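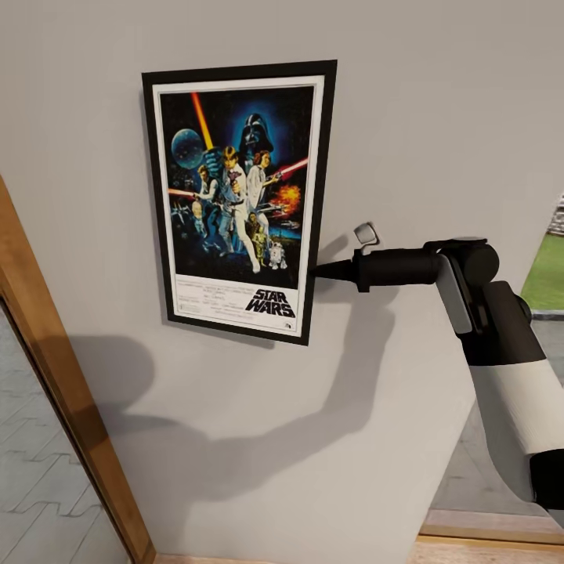
Speaker notes — Rochelle Pryor
Talk for the Lotden Renters' Evening, 29/01/2025
Topic: Sound between rooms and what you can do about it

Start without slides. Ask who has heard a neighbor's phone call this week. Wait for hands.

I rented in Stomthorpe for years before I owned anything, so most of this comes from places where I couldn't open up a wall. Say that early. People relax when they know I won't tell them to rebuild.

Two kinds of noise. Airborne is voices, TV, music. Impact is footsteps, chairs, a dropped pan. They need different fixes and people mix them up. A rug helps the person below you. It does very little about the TV next door.

Explain decibels in one minute, no more. Last June I spent ten and lost the back row. Ten decibels down sounds like half as loud to most people. Leave it there.

Foam panels. Someone will ask. Foam cuts echo inside the room it's in. It doesn't block sound going through the wall. Same goes for egg cartons, blankets on nails and most things sold as "soundproof" for under 20 dollars. A full bookcase against a shared wall does a bit more. Push it close, but leave a small gap so it doesn't rattle.

Then doors. Spend the most time on this part. A gap under a door lets through a surprising amount, and it's the cheapest thing to fix.

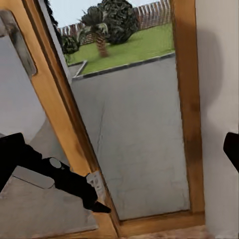
Sound goes where air goes. If you can feel a draft with your hand, you can hear through it. Close the door, turn off the lights on your side, and look for light around the edges. Mark the spots with tape. Seal the sides and top with stick-on weatherstrip first, then do the bottom with a sweep. Check that the door still latches. If you have to lean on it, the strip is too thick — go down a size.

Hollow doors are the next problem. Knock on one and you'll know. Ask the landlord before swapping it, and keep the old one so it can go back when you leave.

Tell the Thoroddsen building story here. The tenant on the second floor spent 238 dollars on panels, then 33 on door seals, and the seals did more. Keep it short, and don't name the tenant.

Ghislain Carrier takes over for the section on leases and quiet hours. Hand him the clicker. He needs 20 minutes, so I have to be off by the half hour.

Questions. Likely ones: upstairs kids, barking dogs, white noise machines (fine for sleep, keep the volume low). If it gets into legal territory, pass to Ghislain.

Handouts are in the Plorko box by the coat rack. Bring back the spare weatherstrip samples.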